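Keeping a Front Loader From Smelling

Laundry - Cleaning - Maintenance

A front-loading washer uses less water than an old top loader, and it closes tight enough to hold that water in. The same tight closing keeps damp air inside between loads. Add leftover detergent and body oils and you get a sour smell, first in the machine and then in the towels. Most of what follows costs nothing and takes a few minutes.

Leave the door open

Do this first. After the last load of the day, pull out everything, check for a stray sock at the top of the drum, and leave the door ajar. A hand's width is plenty. If you have small children or a cat, keep the laundry room door shut while the washer airs out, or wait until evening.

Pull the detergent drawer out an inch or two as well. It stays wet longer than people expect.
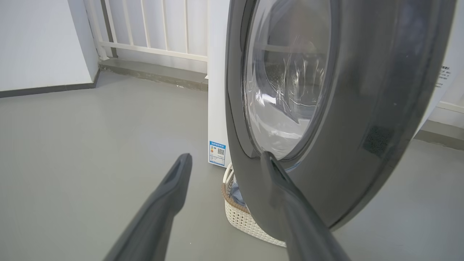
Wulan Liem writes that leaving the door open did very little in her apartment until she also started drying the rubber seal by hand, and that she now keeps an old washcloth on a hook by the machine for that one job. She has gone from wiping it once a week to wiping it after every evening load, and says the towels stopped smelling within the month.

Her routine is a good one, and it works best in a laundry closet with no window.

Wipe the rubber seal

Fold back the gray or white gasket inside the door opening and run a dry cloth all the way around. The bottom of the fold is the place that matters. Lint, hair, coins and a spoonful of gray water collect there. If the cloth comes up slimy, wipe again with warm water and a drop of dish soap, then dry.

For dark specks that won't wipe off, lay a rag dampened with diluted bleach along the fold for 15 minutes, wearing gloves, then remove it and run a rinse cycle with nothing in the drum. Don't use bleach and vinegar on the same day. Don't scrub with a stiff brush, and leave the picks and knives in the kitchen drawer. A nick in the seal turns into a leak.

Use less detergent

Too much soap is behind most of the smelly machines I have been asked to look at. The cap on the bottle usually holds far more than a normal load needs. Two tablespoons of HE liquid is enough for most loads, and less if your water is soft. If you see suds on the glass during the final rinse, cut back next time.

Fabric softener leaves a waxy film in the dispenser and the hoses. Skip it on towels altogether. If you like it on sheets, fill to half the line.

Run a hot cycle once a month

Pick the tub clean setting if your machine has one. If not, use the hottest and longest cycle with no clothes. I do mine on the first Sunday of the month, after breakfast, when no one is waiting on the hot water.

Store-bought cleaner tablets work. I have used the Fonar ones and the Hukamis powder and could not tell the results apart, so buy whichever is cheaper. When the cycle ends, open the door and wipe the glass and the seal while they are still warm.

Clean the drain filter

On many front loaders there is a small hatch low on the front, and behind it a round filter that screws out. Some machines put it behind a kick panel, and some don't have one you can reach, so check the manual first.

Turn the washer off and unplug it. Let the water cool if you just ran a hot load. Set a shallow baking pan under the hatch and have two old towels ready. If there is a little drain hose, empty that first. Then turn the filter slowly, a quarter turn at a time, and let the water come out before you go further. Rinse the filter under the tap, feel inside the housing for buttons and hairpins, and screw it back in firmly.

Mine gave up a collar stay, a guitar pick and 63 cents the first time. Every three months is often enough for most households. With a shedding dog, make it every month.

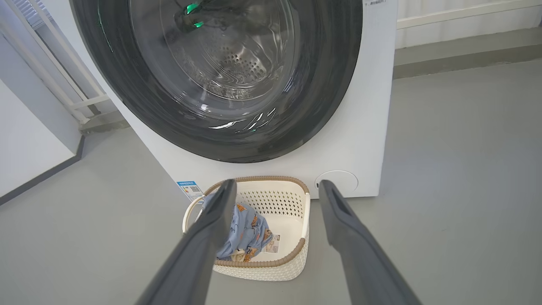 Wipe the door glass on both sides when you do the seal.

Clean the drawer

Most dispenser drawers come all the way out if you press the tab at the back. Soak it in the sink in hot water, then go over the corners with an old toothbrush. Before you put it back, look up into the slot with a flashlight. The roof of it is often worse than the drawer. Spray it with plain water and wipe what you can reach.

If the smell is still there

Check the drain hose at the back. If it is pushed too far down the standpipe, dirty water can siphon back toward the machine - a few inches in is right for most, and the manual will give the figure. A kinked hose also leaves water sitting in the pump.

Alcides Araújo sent in one more thing to look at, a floor drain that has dried out. Pour a quart of water down it and wait a day. In his basement that was the whole problem, and he had already bought a new seal.

Next: Getting the musty smell out of towels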